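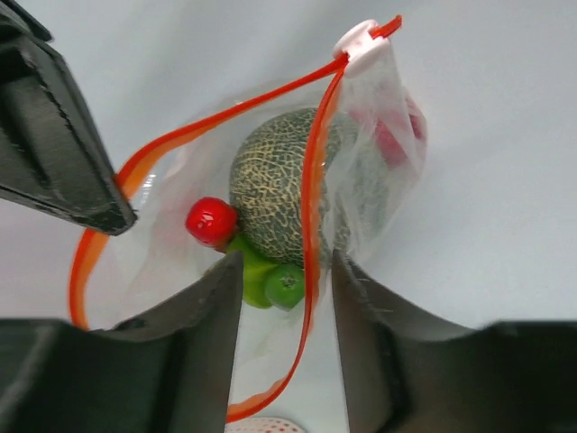

Flaltik Replacement Finger Pads, Set of 3
July, posted by Wenche Ekström

We owe many of you a proper word about the finger pads we shipped with the Flaltik gripper, so please bear with me, because this page is a bit longer than our usual ones. The first pads wore out much too soon along the inner edge, and a worn edge can let go of a load without any warning. Look at the two lower fingers over the zipper bag with the melon and the green pepper in it: the inner edges have gone rough and fibrous, and an edge in that state should come off before the next job. Thin plastic is hard on a pad, and a zipper track is harder still.

The trouble first came to us from Gøran Rustad at Stulgate, whose arm dropped a full bag from shoulder height at nearly 2000 cycles. Happily it landed on the bench and no one was standing close by. Torbjørn Lindqvist took the pads apart in our shop and found that the facing had started to lift at the edge, so that the force reading still looked perfectly fine while the grip itself was going. That is the part that bothers us most, and it's why we ask you not to trust the reading alone!

The new set (part 1579) has a facing that wraps over the edge and is stitched down at the back. It fits every Flaltik gripper we have sold, and the screws are in the packet.

Before you fit them, please stop the arm, switch off the power and support whatever it is holding. Check the edges every 200 cycles with a fingertip and a good lamp. If you find fuzz, splitting or a lifted corner, change all the pads together, and keep people out from under the arm until you have.

Anyone with the old pads gets the new set free. Write to Nyokabi Owino with your order number, and send a picture of the worn edge if you can (she does like to see them).

Last updated: July
Contact Tisberg | © Tisberg | Back to top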